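Ticket 765: Work cloth and container placement at the Serkgate fabric handling cell
Last updated: May 30, 2022
Site: Serkgate
Raised by: Tormod Kristiansen
Assigned to: Américo Ramalho, Cell Standards
Status: Open, awaiting site confirmation

Reported problem
The arm stopped with a force limit alarm on two occasions while lifting a garment from the back of the table. The operator cleared the alarm and restarted the cycle each time. On the second occasion the work cloth was found to have moved towards the rack. No damage to the arm or gripper was reported.

Rules that apply
Section 4 of the Birkett cell rules requires the work cloth to be secured on at least two sides before a cycle is started. Loose props must be kept 50 mm clear of the programmed path, measured at the widest part of the wrist, including any connector. A force limit alarm must be entered in the cell log before the restart, with the operator's initials.

Log
Entry 1. The site was asked for the cell log. Neither alarm had been entered. The operator has been reminded of the rule and both entries have been made late, marked as such.

Entry 2. The force limit in the Roris settings file was compared with the approved copy. The values matched. No change was made.

Entry 3. The cloth was clamped along the rack side only. A second set of clamps has been requested from the Esta store for the front edge.

Entry 4. The layout was reviewed with the gripper closed on the white fabric at the back of the table and the lidded container standing at the right. The cloth hangs over the front in a rolled fold and carries several faint marks. Under section 6, a marked cloth is to be changed at the next planned stop. 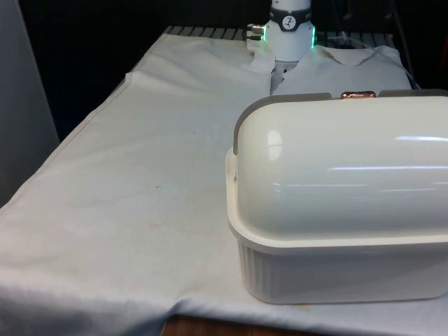
Entry 5. The site is to measure the clearance between the wrist and the container lid at the lowest point of the path, and to record the figure in this ticket. The container is not to be moved until this has been done.

Entry 6. Once the clamps are fitted, 108 cycles are to be run at reduced speed with an operator present. Any alarm ends the trial.

Outstanding
Clearance figure, T. Kristiansen.
Replacement cloth and front clamps, Esta store.
Section 4 wording on partly clamped cloths, to be considered at the July review.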